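Print | E-mail

Packing Up With Justinas Ramanauskas

Justinas Ramanauskas will not discuss bubble wrap before coffee. I know this because I brought it up at the door, and he walked past me to the kettle without a word.

Ramanauskas has been packing other people's kitchens for 25 years, the last nine of them under the name Trernum, which he says means nothing and was the only name his sister and he both disliked equally. The office is a back room in Vasine with a desk, a phone and a wall of flattened cartons. He sat on a stack of them. I got the chair.

"People think moving is furniture," he said once the coffee was in hand. "A sofa is a sofa. You pick it up, you swear, you put it down. A kitchen has eleven hundred small decisions in it and the owner hasn't made any of them."

I asked what he does first when he walks into a strange kitchen. He opens the drawer nearest the stove, he said, and then he closes it again.

"I need to know who I'm dealing with. If there's a tray in there with the spoons lying down nicely, we'll be finished by four. If there are batteries and a candle and the instructions for a blender they gave away, I call home and say to eat without me."

His own drawer, he admitted, has a candle in it. He declined to say more.

The basics of the trade sound simple enough when he lists them. Plates go in on edge, never flat. Glasses get paper inside and out. Heavy things go in small boxes, and he has given up explaining this to men who own a lot of cookbooks. An ordinary family kitchen fills 25 boxes or so by his reckoning, and the record is 60, for a house up on the Vallano road where the couple had been to a great many weddings and apparently come home with something each time.

"Fondue sets," he said. "I won't tell you how many. They asked me to be discreet."

He is less discreet about labels. A box marked MISC makes him visibly unhappy. So does KITCHEN, which he considers a lazy word for something already standing in a kitchen. What he writes on the side is the first thing you'll want out of it: kettle, sharp knife, cat bowl. The rest of the contents can look after themselves.

"You arrive at nine at night, you don't want a category. You want the kettle."

One job he keeps coming back to was in February, for a woman of 78 who was going from a five-room house to a one-bedroom apartment and had decided, against the advice of both daughters, to do her own sorting. Ramanauskas was hired to wrap. He ended up mostly holding things in the air while she looked at them.

"She'd say yes, or no, or she'd say, 'Put that one over there and don't let Irene see it.' By lunch there was more in the Irene pile than in the other two together." He laughed into his cup. "It was gravy boats. Irene collects gravy boats. Her mother was trying to protect her."

Did the gravy boats make it to the apartment?

"I packed them as 'towels.' That's the only time I've lied on a box."

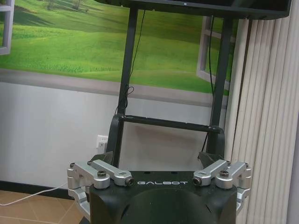
He doesn't think much of the current taste for throwing everything out. Clients come to him now having read something, and they want to be told they can live with one pan. Some of them can. Most of them call in a month asking where to get a colander. He'd prefer that they pack the colander.

"I moved a man called Cao who had nothing. Two bowls, a rice cooker, a very good knife. Took me half an hour and I felt I should give him money back. He made us soup in the new place, in the two bowls, and then he had to wait for us to finish so he could eat." A pause. "Lovely man. Buy a third bowl."

By this time the phone had rung twice and he had ignored it both times, in what I took to be a compliment. I asked whether he had advice for anyone packing this month without help. He thought about it for longer than I expected.

"Start with the top shelf, the stuff you need a chair for. You don't use it, so you can pack it a week early and you'll feel very clever. Leave the drawer by the stove till last. And tape the bottom of the box twice — everybody tapes the top twice. Why? What's going to come out of the top?"

Then the phone rang again, and he answered it. Somebody had found another cupboard.

Print | E-mail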